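Repair evening in Gilgate moves to larger hall

March 22, 2022

The monthly repair evening in Gilgate will move to the Msimang hall from next month, the organizers announced. The old room above the library has place for 30 visitors, and in February 41 people came with something to fix. Several of them had to wait on the stairs, and some went home before their turn.

The new hall is on the ground floor, so visitors with heavy things such as sewing machines or floor lamps will not need to carry them up. The rent will be paid for one year from a gift of 500 dollars by Skenance, a hardware store on the main street. Entrance stays free, but visitors are asked to pay for new parts if these are needed. 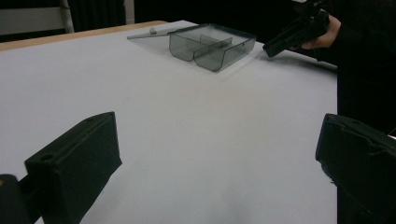 Lamps, radios and kettles are still the most common things that people bring, and the waiting time for them is the longest. The organizers ask visitors to write a short note about the problem at home and to bring all loose parts together with the item. Small screws are often lost on the way. An open plastic box with two compartments, like the one on the white table, is good for keeping screws apart from springs and washers during the work. An egg carton or two cups will also do. Microwave ovens and gas heaters are not accepted, because the group does not have the right tools to test them safely.

Clothes will get their own corner in the new hall. Until now the sewing was done at the same tables as the electrical work, and there were complaints about dust and oil on the fabric. Rirnetti, the tailor shop near the bus station, has promised to lend two sewing machines and a steam iron.

The doors will open at six in the evening, and new items are accepted until 9. People who want to help with repairs can leave their phone number at the library desk. Experience is welcome but it is not necessary, and new helpers will work next to an older member during the first two evenings.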